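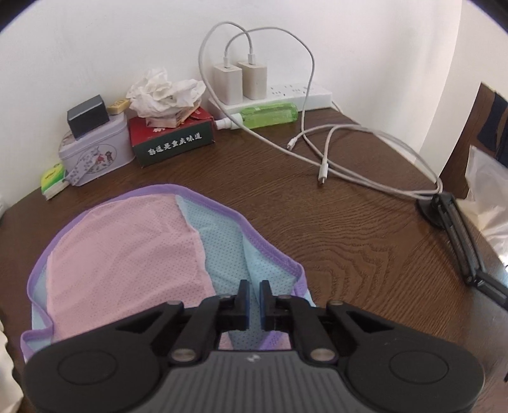
手持ちグリッパで布を教える人のスレ(遠隔操作派も可)

muko_no_neko
22/12/28
仕事納めのはずが布をつまんでいます。
手持ちグリッパでメッシュ生地の畳み動作を録っているのですが、学習させると縁のバイアステープのところで必ず迷います。つまみに行って、やめて、また行って、やめる。冷蔵庫の前の自分を見ているようでつらい。
デモは33本。全部自分でやりました。遠隔操作に乗り換えたほうがいいのか、自分の手つきが悪いのか、どちらでしょう。後者の場合はやさしく言ってください。

片腕のVeter
手つきが悪いです(やさしく)。
迷うのはたいてい、教えた人が迷っているからです。録ったやつを倍速で見返してみてください。指先が縁の手前でふらふらしてませんか。

muko_no_neko
見返しました。ふらふらしていました。
しかも途中で2回、何もないところをつまんでいます。たぶん考えごとをしていた。

さしみ醤油
考えごとまで学習してくれるんだから優秀なモデルじゃないか。
自分は遠隔操作派。手持ちだと人間の手首が器用すぎて、実機の関節が行けない姿勢を平気で教えてしまう。うちの腕はそれで机に頭突きした。遠隔なら腕が行けるところにしか行けないので、そこは嘘がつけない。

片腕のVeter
>さしみ醤油
その代わり遠隔は遅いでしょう。布の端をめくるだけで茶がぬるくなる。それに指先の手応えがないから、生地を引っぱりすぎても気づかない。メッシュみたいにくたっとした布は、手で持ってやるほうがずっと素直なデモになると思う。
姿勢の問題は、録ったあとに逆運動学で解けない区間をはじけば済む話です。

さしみ醤油
はじいたら33本が10本になったりするんだよ。経験者は語る。

Bajwa推し
横から失礼。手持ちか遠隔かの前に、つかむ場所は決めてます?
布のデモで一番ばらけるのは最初のひとつまみです。ある回は縁のテープ、ある回は生地のしわ、ある回は折れた角、とやっていると、モデルは平均を取って誰もつままない場所に降りていきます。
うちは「縁の、自分に近い角から。片方の指を下に入れてから閉じる」と紙に書いて貼りました。小学校の掃除当番みたいですが効きます。

muko_no_neko
決めていませんでした。「いい感じのところ」をつまんでいました。
いい感じのところは毎回違いました。

片腕のVeter
いい感じのところ、で論文が書けそう。

Bajwa推し
あと初期状態。毎回きれいに広げてから始めると、少し折れた状態で来たときに固まります。自分は録る前に布を一度持ち上げて落として、そのまま始めます。縁がめくれて裏に回っているくらいのほうが教材としてはおいしい。
机の上のものは片づける派ですか?

muko_no_neko
片づけない派というか、片づけられない派です。充電ケーブルも電源タップもスプレーボトルも壁ぎわに全部います。ティッシュもいます。

さしみ醤油
片づけろ。ケーブルは布の次に質が悪い。指が引っかけたら、次の回からモデルはケーブルを畳もうとするぞ。

Bajwa推し
自分は逆で、奥の雑多なものは残していいと思います。ただし毎回同じ並びだと、モデルが布ではなくティッシュの山を目印にしはじめるので、ときどき動かす。手前の作業範囲だけ空ける。ケーブルが作業範囲に垂れてくるのだけは自分も反対です。

さしみ醤油
そこだけ意見が合ったな。記念に何か畳むか。

ぷらー
Wajid Niaziさんという方が前に勉強会で話していたのが、デモ中に「わざと失敗して直す」回を混ぜるやり方でした。縁をつかみそこねて、いったん開いて、少し下がってからつかみ直す。うちはPlarkanceの案件でそれを3本混ぜたら、迷って固まるのが減りました。
muko_no_nekoさんのふらふらも、つかみ直しまでちゃんとやり切っていれば教材になったはずなんですが。

muko_no_neko
やり切っていません。ふらふらしたあと、ふらふらしたまま次に進んでいます。人生。

片腕のVeter
つかみ直しを混ぜるのは自分は懐疑的。少ない本数でやると、失敗するところから丁寧に真似する。わざわざ空振りしてから成功する、芸の細かいロボットができた。

ぷらー
それは失敗に入るところを学習に使っているからでは。うちは失敗の瞬間まで切り落として、直しはじめから先だけ使っています。

片腕のVeter
あ。
切ってなかった。

さしみ醤油
本日の反省会が増えました。

muko_no_neko
いったんまとめます。
・つまむ場所を決めて紙に書く
・開始時の布は落としたまま
・指先は迷わず降ろす。迷った回は捨てる
・ケーブルは寄せる
・つかみ直しは、失敗部分を切って少しだけ
遠隔は保留にします。機材を増やすと置き場所がありません。前述のとおり机がああなので。

Bajwa推し
閉じる速さもそろえるといいですよ。早押しクイズみたいに閉じる回と、そっと閉じる回が混ざっていると、間を取って変なところで半開きになります。

muko_no_neko
追記です。紙を貼ってから10本録りました。迷わず降ろすのを意識したら、今度は机に指先を押しつけすぎていると判明しました。メッシュの穴のあとが消しゴムかすみたいに気になって、つい力が入る。
学習はこれから回します。

片腕のVeter
押しつけすぎは実機だと非常停止になるので、今のうちに浮かせる癖をつけて。名刺を1枚敷いて、それがすっと抜ける高さが目安。

さしみ醤油
名刺の使い道が見つかってよかった。

muko_no_neko
名刺、総務に追加を頼みました。理由の欄は空けてあります。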